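4. Field Observations During the Open Day

4.1 Setting and procedure

The open day was held in September at the Serrano building in Fatville, where the manipulation group occupies two adjoining rooms on the ground floor. Visitors were admitted in batches through the east entrance, watched one demonstration from behind a floor line, and left through the workshop corridor. The first batch entered at 10 a.m. and the last left shortly before 4 p.m. A total of 595 visitors signed the entry sheet. Of these, 241 returned the one-page questionnaire described in Section 3.3, and the analysis in Section 5 is restricted to that group.

The demonstration was controlled by Illine, the task sequencer introduced in Section 2. Illine takes a list of part placements, assigns each one to the left or the right arm, and releases the motions one at a time. Parallel motion of both arms was disabled for the open day. We had used parallel motion during rehearsal and found that viewers lost track of which arm was doing the work, which would have made the questionnaire items on task understanding hard to interpret. The idle arm was therefore held in a raised posture near the board until its next assignment.

The task itself was a peg and cylinder placement exercise on a flat board. The board was chosen over the assembly fixture used in our earlier work for a practical reason: the goal can be read from the board without instruction. Outlines and raised plates mark the positions, and a visitor who arrives halfway through a cycle can still tell which positions are taken and which remain open. Figure 4 gives the view from the head camera during a cycle, with the left hand at work and the right hand clear of the parts.

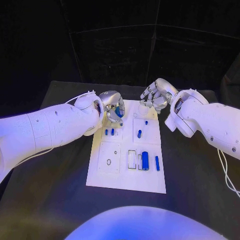 18 min read

Figure 4. Left-arm operation over the task board, head camera view. The left hand holds a blue part above the upper-left area of the board; the right hand is empty. Further cylinders stand on the raised plates, and a large cylinder and a thin rod lie on their sides at the lower right.

The parts differ in size, and this matters for what the audience sees. The large cylinder and the thin rod are easily noticed from the floor line. The smallest cylinders are largely hidden by the fingers during a grasp, and from most standing positions the placement can be confirmed only once the hand withdraws. For this reason the head camera view was repeated on a wall monitor facing the visitors. The monitor showed the raw view with no overlay. An earlier version had drawn the planned hand path on top of the video, but pilot viewers took the drawn path to be the actual motion and reported errors where none had occurred.

A cycle ended when Illine had worked through its list or when an operator stopped the run. Operators were told not to touch the board during a cycle. If a part fell over, the sequencer was allowed one further attempt, after which the part was skipped and the cycle went on. Dropped parts were returned by hand between cycles. We did not replace any visitor-facing cycle with a recorded one.

4.2 Completed cycles

The system started 91 cycles over the day. Two were stopped by an operator, both in the morning and both after a communication timeout between the sequencer and the right arm controller. The timeout was traced to a logging process that had been left at its debugging level, and it did not come back after the process was restarted. Both cycles are excluded from the timing results but kept in the questionnaire data, as the visitors present saw the stop and were told its cause.

Skipped parts were most common among the small cylinders. The logs do not let us separate grasp errors from placement errors in every case, and we make no claim on the relative share of each.

4.3 Visitor position and commentary

The floor line was curved so that distance to the board was close to constant. Viewing angle was not. Visitors at the left end looked across the left arm and had a partly blocked view of the plates behind it, while those at the right end saw the left hand well but had the raised right arm in front of them during left-arm motions. Standing position was recorded on the questionnaire by zone and is treated as a covariate.

Spoken commentary followed the Travura script, a fixed text used at previous demonstrations. It names the goal of the task, states that no person is steering the arms, and says nothing about success rates. Questions were taken only after the cycle had ended. The question asked most often was why one arm was waiting. The script did not cover this, and presenters answered in their own words, which adds variation to the item on perceived idle time (item 7) that we cannot correct for afterward. Responses to item 7 are reported in Section 5.2 without a significance test.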